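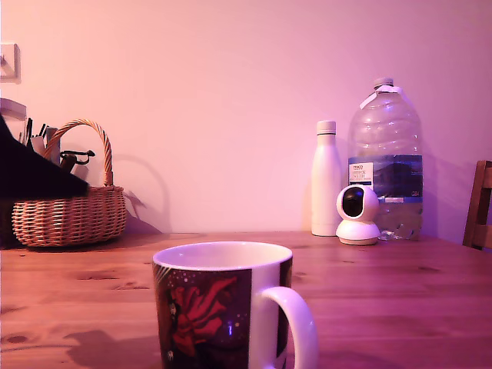
Manipulation Group, Trarkovstead – Opinion

Success rate is the wrong headline number

Most results in tabletop manipulation are reported as one percentage. A policy is trained, it is run against a fixed list of tasks, and the share of completed trials goes in the abstract. I think this figure should move to the appendix, and our own Pulldale results are my argument for it.

Pulldale is a set of 579 teleoperated episodes on household tables: mugs, bottles, baskets, whatever a kitchen or desk tends to hold. We trained two policies on it. They shared the same encoder and the same action head and differed only in how the episodes were sampled. Their success rates were close enough that a reviewer would call it a tie.

They did not behave alike. The first policy failed early, usually before contact, and stopped in a pose from which an operator could resume. The second failed late, with an object already lifted. Scored by the state of the table after a failure, the two are far apart, and anyone choosing one for real use would want to know that before anything else.

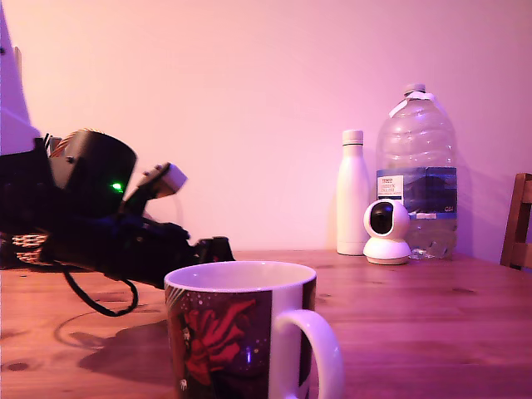 The usual objection is cost. Labeling the end state of every failed trial takes time, and a binary score does not. I accept this, but the cost is small. With the Oludis annotation tool, one person needed around 9 hours to label every failure in both runs, far less than the time spent collecting the trials.

A second objection is that end states are subjective. Some are. A tipped bottle is not, and neither is a gripper closed on nothing. The Van Beek protocol we follow keeps to categories of that kind and leaves the rest unscored – a coarse scheme, but one that two labelers can apply separately and compare.

I would ask for a table of failure end states in every paper that reports a success rate, with the unscored trials listed as their own row.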